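Minutes — handling rules working group, Aug 24, 2020

Present: Aravind Raju (chair), Leif Arnardóttir (notes), two from Bangera, one from Clodlow on the phone, line kept dropping.
Apologies: Cenell

**1. Last minutes**
Agreed. One fix — item 4 should say "hold", not "stop".

**2. Front loaders, rule 3 (reaching into a drum)**
Long one. Aravind wants the arm to halt short of the seal, check the door is fully open, then go in. Bangera say that's two checks where one would do. Went round this twice. Agreed wording: "Pause outside the lip. Confirm door. Enter at slow speed." Fingers must not rest on the rubber at any point, incl. when the arm is parked. Clodlow asked if same applies to top loaders. No, seperate rule, parked till October.
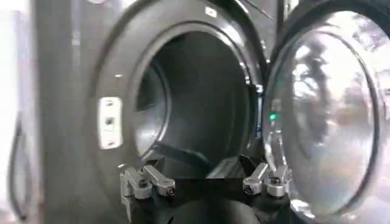
Item 2 — gripper at the drum opening, door open.

Empty drum still counts as a reach. Leif to add a line, people skip the check when there's nothing to pick up.

Log review: 254 reaches in the Prernska trial log, 3 with no pause recorded. Aravind to find out if pause was missed or just not logged. No change to the rule untill we know.

**3. Cables**
Mains leads and hoses kept clear of the arm's path, or clipped back. Bangera already do this. Agreed, goes in as "must".

**4. Wrist camera checks**
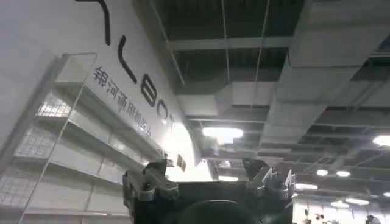
Exposure check before each run is now a "must" too, was "should". Clodlow object on time grounds, noted. Leif's point was that tilting the wrist up changes everything — with ceiling lights in view the middle goes to plain white, and the near side of a shelf can still look fine, so operator thinks all is well. Check to be done at the working angle and again at the steepest angle planned. Both results written down. Wording to come from Leif.

**5. Numbering**
Draft has doc no. 946 on the cover and 2702 in the footer. 2702 is right. Aravind to fix.

**6. AOB**
Cenell want a word list at the back ("lip", "seal", "reach"). Fine, if they write it.
Sign-off sheet: initials OK, full name not needed.

**Actions**
- Aravind — missing pauses, cover number
- Leif — empty drum line, exposure wording
- Bangera — send their cable clip note round
- Cenell — word list

Next meeting in October, date tbc by email.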